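The Thousand-Piece Mistake

I bought a jigsaw puzzle in March, back when I thought 1,000 pieces sounded like a weekend. It is a harbor. Most of the harbor is sky. I have now spent 32 evenings on it and could pick out nine shades of gray in court. 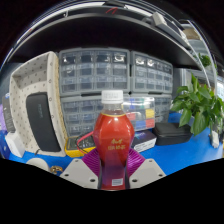 Vasgate, April 2020

The edge went fast, which gave me ideas about my own talent. Then came the water, which is the sky again but upside down. I tried sorting by shape. I tried sorting by color. I tried walking past the table as if I didn't care and grabbing a piece by surprise – this worked twice, better than the other two methods put together.

The cat has been questioned about a missing bit of lighthouse. She has nothing to say.

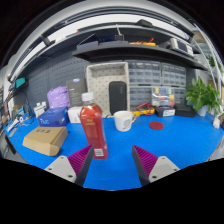
Red bottle, white cap.

My sister tells me Kiduden makes one with 1,745 pieces, all of it a wheat field. I told her I was done with puzzles for good. It ships on the ninth – I paid extra for the sturdy box.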